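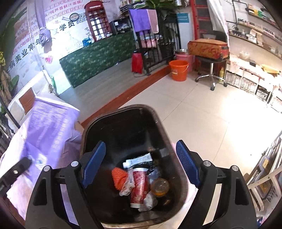 About Tratetti

3 min read
Print this page | E-mail this page

Tratetti is a small testing outfit. We look at machines that are supposed to do chores in homes and shops, and we write up how they go. We have been at it long enough to be hard to impress. If you came here for a page about the robot helper that will be in every kitchen by July, you will be let down.

The question we get most is whether a machine can clean up after people yet. Our short answer is no, or at least no machine we have tried could be left alone to do it. The longer answer takes up most of our reports.

What we test

We keep a list of 60 chores. Emptying a bin is on it, and so are folding a towel, wiping a bench, putting bottles back on the right shelf and picking a used tissue up off a bed. They are dull jobs that a new starter would be shown once and then left to get on with.

We like beauty salons, corner shops and laundries because they are crowded and because every one is laid out differently. A demonstration kitchen has one mug on the counter. A working room looks more like the one below, with a damp patch on the purple sheet, a crumpled tissue, a small plastic bag, a product box and an orange knitted ball all on the same bed, and shelves packed with bottles along the wall. Which of those things is rubbish? The tissue, we'd guess. The bag, maybe. The box might be empty or might be somebody's stock. A person who works there would know, and a gripper has no way to tell by squeezing it.

Cloth is its own headache. A hard little box has corners and stays the same shape when you pick it up. A towel over a rail doesn't, and a white cloth dropped on top of your tool is no help to anyone.

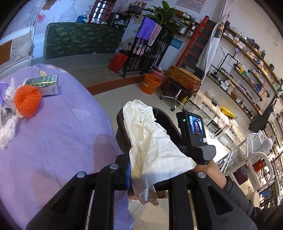 How we score

Last year we logged 535 attempts across the list. Of those, 409 ended with a person stepping in. Makers sometimes ask us to leave out the attempts where the person "only nudged something". We don't. If you have to stand beside the machine and nudge, you may as well pick up the tissue.

We also give no marks for speed on a job done badly. Half a bin emptied onto a tiled floor is a new chore.

The set of jobs we call Erdős is the hard end of the list. Each one involves a pile of mixed things, and the machine has to sort them before it moves them. Nothing has passed the whole set. One entrant got close on a good morning and could not repeat it after lunch, so it went down as a fail.

Our own gear

Gadix is our scoring sheet and the bit of software behind it. It is plain and a little ugly. Shops can use it to run their own trial before they sign anything, and we would sooner they did that than take our word.

Tutetti is our newsletter. It comes out when there is something to say, which has not been often.

Who pays for this

Shops and households pay us. A standard trial is $2000, with travel extra if you are a long way out. We take no money from makers, and we don't keep loan machines once the report is finished.

We do get accused of wanting the machines to fail. We would love one that could tidy a treatment room at closing time and would happily put our name to the report. Grippers have improved, and some of them will now hold a soft tube without crushing it. Holding the tube was never the whole job, though, and the rest has moved more slowly than the brochures have.

Getting in touch

Write to us through the contact form and tell us which chore you want gone. Please be exact. "Cleaning" is too broad for us to test, but "clear the bed and put the towels in the hamper" is fine.

Page last updated March 24, 2024

Share (9) | Comments (4)
Print this page | E-mail this page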